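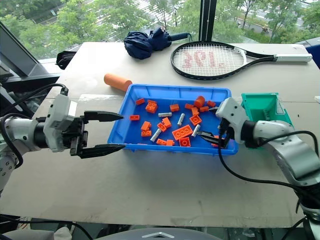
Des briques orange dans un bac bleu, entre deux bras robotisés.

Chez Rusnák, le registre des accidents tenait dans un classeur que peu de salariés avaient ouvert. Depuis août, il est affiché à l'entrée de l'atelier, et chaque presque-accident y figure au même titre qu'une blessure.

Le changement vient du nouvel accord de prévention, qui couvre les 700 salariés du groupe. Il prévoit 12 heures de formation par an, prises sur le temps de travail, et un droit de visite pour les délégués sans préavis.

« Avant, on déclarait quand il y avait un arrêt. Le reste se réglait entre nous », explique Covadonga Lorente, déléguée à la sécurité sur le site de Vimisero.

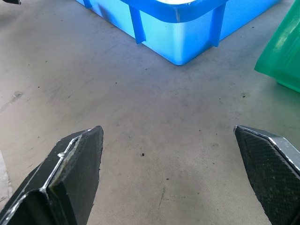 Les parois d'un bac bleu, sur un plan de travail gris.

La direction a d'abord refusé les visites sans préavis. Casimiro Garrido, qui négociait pour elle, craignait des arrêts de ligne répétés. Le texte limite finalement chaque visite à 40 minutes, sauf danger grave.

Les sous-traitants restent en dehors de l'accord. Ils sont 23 à Vimisero, surtout au nettoyage et à la manutention. Tülin Tuncer, juriste du syndicat, demande qu'ils reçoivent au moins la même formation. Ce point sera repris à la prochaine réunion avec l'employeur.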